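Parnia Home Kitchens, Skondville
Progress report to the Liao Fund, 2/5/18
Prepared by Zarmeena Marwat

In this period we have worked with 6 families in Skondville, and two more are waiting in Skotport. The cooking lessons for new parents continue as planned. Most of the mothers prefer the morning group, so we have moved the evening group to the same hours.

From the grant of $2,075 we have spent $935 until now. The biggest part went to rent and food. The bus tickets cost more than we wrote in our first plan, and I ask your permission to move a small sum from printing to travel.
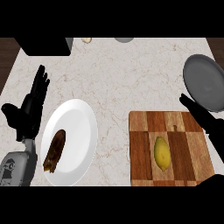 The recipe booklet is still late. The translation is ready, but our printer in Skotport has raised the price and we are asking for a second offer. I expect to have it in May.

One family left the program when they moved away. Their place was given to the next name on the list. The receipts are attached in a separate file.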